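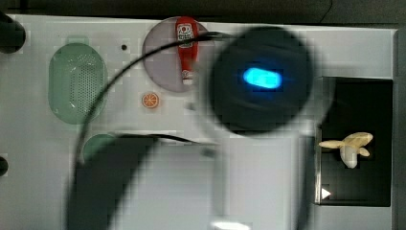

An Evening at Dolletholm

The bus to Dolletholm stops at the bottom of the hill, and the workshop is at the top of the hill, so visitors arrive quiet. I went on November 13, 2025, for the open evening, having been promised robots, soup and a place to sit down. I got two of the three before seven o'clock and the soup a good while after.

Dolletholm is a shared workshop in what used to be a tile showroom. Members pay by the month and get a key, a shelf, and the right to complain about the dust extraction. The front room still has a wall of sample tiles that come in handy when people are choosing colors for things that have nothing to do with bathrooms. Behind that is the wood room, then a corridor of bicycles, then the back room, where the arm lives.

I should say which arm, because there are two. The first is called Zerari and is bolted to a shelf over the sink. It is retired. It was built from a kit in the spring of last year, and its elbow joint now serves as a hook for aprons. The second is called Feyisa, and it has a table of its own, and on the open evening it was the reason most of us had climbed the hill.

Mariama Quartey was running the table. She builds furniture for a living and got into this, she told me, by offering to make a stand for somebody else's project and then never getting the stand back. The tabletop is white because white was the offcut they had. She would like it to be less shiny. The lights in the back room come from the showroom days and were chosen to flatter glazed ceramics, and the first few weeks of the build went mostly to arguing with reflections.

The job Feyisa is learning is tidying up. There is a plate, a tray, and an assortment of things that do not belong together: a ketchup bottle, an orange slice, a toy airplane in beige and cream, a green strainer mat. You put them wherever you like, and the arm is supposed to move the one you asked for to the place you said. I have lived with people who could not do this.

Things move faster than I had expected. I had pictured something stately, like a crane at a dock. When Feyisa has made up its mind, the gripper goes over the table in a gray smear with a blue light in the middle of it, and everybody leaning in takes half a step back and then pretends they were shifting their weight. Mariama has turned the speed down twice. A member turns it back up each time, and she has her suspicions, and she shared them with me, and I am leaving them out.

My first request was for the orange slice to go on the plate. The arm went to the orange slice, hovered, thought about it, and picked up nothing with great care. It then carried the nothing to the plate and put it down. There was applause. On the second go it got the slice by the rim and delivered it, and the applause was a little thinner, I thought.

The ketchup bottle is the favorite with visitors and the least favorite with Mariama. It rolls. When it lies on the plate it mostly stays put, but set it on the bare table and a light bump is enough to send it off to see the world. One of the children there worked this out in under a minute and made very good use of it.

I asked about the cable. Everybody asks about the cable, apparently, and there is a groan ready. The thin black one goes over the work instead of behind it, and depending on where the arm has been it may be lying across the plate, the mat or both. Nandini Chacko, who did the wiring, has a plan involving a spring and a length of curtain rail. The curtain rail has been bought. It was leaning in the corner with its price sticker on, and Nandini patted it as she explained, the way you would pat a horse you intended to ride eventually.

The software was explained to me by Mohammed-Awal Agyeman, slowly, and then again with his hands. As far as I followed: somebody moves the arm through the job by hand control, over and over, the whole thing is recorded, and the machine learns from the recordings. They have 2170 of these so far and want 3000 before they will take it anywhere with a stage. The recordings are made by members in shifts of 15 minutes, which Mohammed-Awal says is as long as a person can pick up a toy airplane and still care where it goes. There is a sign-up sheet. One name was on it more than all the others put together, and it was his.

I did a shift. It is harder than it looks and it looks quite hard. The airplane is the thing I would warn you about: the wings stick out on both sides and you will come down on one of them, and then it skates around the tray, and you follow it, and somebody behind you breathes in through their teeth. I produced four recordings, of which two were kept. I was told the others might be useful as well, in the tone one uses for children's drawings.

The money is small. Stemia, the hardware shop at the foot of the hill, gave them a discount on fasteners after Adwoa Dankwa went in and asked for one, which the group had been discussing doing since April. The rest came out of pockets and a jar. The jar was on the windowsill and I put 20 in it, and I mention this only so that it is on record somewhere.

The soup came at half past eight, out of Assunta Caputo's enormous pot, and was eaten standing up among the bicycles, food being forbidden in the back room. White beans and something green. Several people took theirs as far as the doorway and leaned, so that the bowl was in the corridor and the head was with the robot.

I stayed for one last round. A man in a raincoat asked for the ketchup to go in the tray, and there was a pause while Mohammed-Awal worked out whether it had ever been asked that before. It had not, much. The arm got the bottle up on the third try, swung it across and let go a hand's width early – it landed half in and half out, and the man said that would do, he wasn't fussy.

Practical matters, for those who want to go. The door is on the side street, past the bins, and the bell does not work, so knock. The back room is cold and you should keep your coat. Closed shoes only in the wood room, and they do check. Shifts at the table are open to visitors if you ask Mohammed-Awal, who will have the sheet in front of you before you finish asking. The last bus down leaves at ten past ten, and I can report that the driver does not wait for people who are running.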